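Spring Coat Exchange Returns to Bronville

May 13, 2019

The coat exchange will be back at the Bronville branch library this spring, in the lower meeting room. Bring outerwear your household no longer needs, take home what fits, and leave the rest for the next person. There is no charge and you do not have to bring something in order to take something.

Last year's exchange moved 613 pieces between the two towns, most of them children's sizes. The Trotbridge drop-off filled up early and had to turn people away on the last afternoon. We have asked for more space there and have been given the old reading room next to the stairs, so bulky items can go to either town this time.

A lot of people ask why we hold this in spring when everyone is putting coats away. The main answer is storage. Families clear their closets when the weather turns, and a coat that goes into a box in the basement tends to stay there until it is two sizes too small. By collecting now we have the summer to sort, mend and wash, and the fall table is ready before the first cold morning.

What we can use: winter coats, rain jackets, fleece, snow pants, vests and lined work shirts, in any size from infant up. Hats and gloves are welcome if they are in pairs and clipped or tied together. Boots go to the shoe shelf at Trotbridge, not to Bronville.

What we cannot use: anything with mold, a strong smell of smoke or fuel, or down that has clumped and will not fluff out again. We also pass on coats with a company name across the back, as they are almost never picked.

Please wash items before you bring them. Close zippers and snaps first so they do not catch on the lining, turn the coat inside out, and use cool water with a small amount of soap. Skip the fabric softener on rain gear. It leaves a film that keeps the outer cloth from shedding water. Most shells can be dried on low for 20 minutes and then hung up overnight. Down takes longer, and a couple of clean tennis balls in the dryer will help break up the lumps. 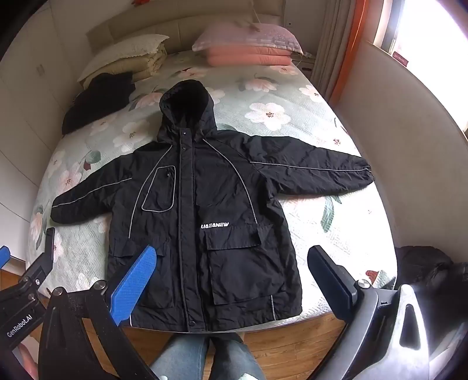
Check the pockets, including the inside one. We keep an envelope at the desk for things we find, and it currently holds house keys, a bus pass and a child's retainer. If any of these could be yours, stop by and describe the item.

Small repairs are fine to leave to us. The mending table meets on the first and third weeks of the month and handles missing buttons, torn linings and loose cuffs. Zippers are harder. If only the pull is gone we can replace it, but a zipper with missing teeth usually means a whole new one, and we can do 6 of those a month at most. Pin a note to the coat saying what is wrong. It saves the table a good deal of hunting.

The mending table could also use supplies: heavy black and navy thread, snap fasteners in any size, iron-on patches and elastic for cuffs. A second sewing machine would be a great help if you have one that runs and is not being used.

We are short on two things in particular. Men's large and extra large coats go out the first day every year, and teen sizes are nearly as scarce. More than 40 requests for these were still open when we closed the list in March. If you have one to spare, please drop it off early and we will match it to the list first.

Drop-off is at the side door in Bronville and the front desk in Trotbridge during regular library hours. Bags should be tied shut and marked with the sizes inside. Please do not leave anything outside after closing.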